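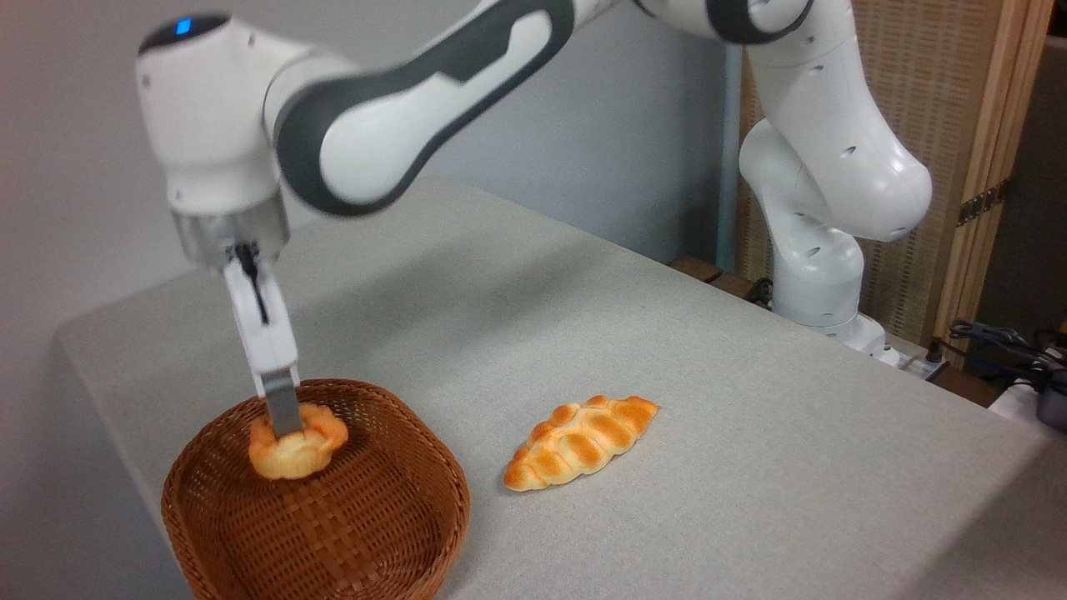
dstefanou
Has anyone here lived with the Desell soft-goods kit for more than a week? We've had one on trial since the start of the month and have to say yes or no to buying it. It's the two-finger gripper, the pads, the software licence and a day of setup, for just under 2,000 plus VAT if you already own an arm. We've been using bread as the test load, so a wicker basket with a roll in it and a plaited loaf straight on the grey cloth. The cloth was my idea, as the bare table was too shiny for our depth sensor. Rolls are all right so far. I'm less sure about the loaf, which is long and has no flat side to hold.
Danai

kontog_v
We had it for 30 days in September and sent it back. Grip force was fine. The software wasn't – every new item meant teaching it again from scratch, and the manual skips half the menus.

mariama.a
Which version was that? The teaching screen was redone after the autumn. I add a new item in 3 or 4 minutes now. I run it on pastries at Bodmont and I'd buy it again.

kontog_v
Whatever shipped in September. If they've fixed it, good, but I wouldn't pay full price to find out.

dstefanou
Ours is the newer one, I think. Teaching the roll took me one go. My trouble is the rim of the basket. The fingers have to come almost straight down or they catch it.

Iason_C
Set an approach height per container, not per item. It's under Zones. For the loaf, grip across the middle and turn the wrist to match the angle it's lying at. Don't try it from the ends.

mariama.a
Agree on Zones, but I'd drop the force for anything with a soft top. The default marks ours.

Iason_C
Depends on the bread. I've left the default alone and had no complaints.

morena_n
Did you look at the Ilell pads? They fit the same fingers and cost 41 a pair. Softer, but they wear faster and crumbs get into the edge.

dstefanou
I haven't. Will ask if we can try a pair before the trial ends. Zones found, thanks Iason, it was two menus further down than I'd looked.

kontog_v
Told you about the menus.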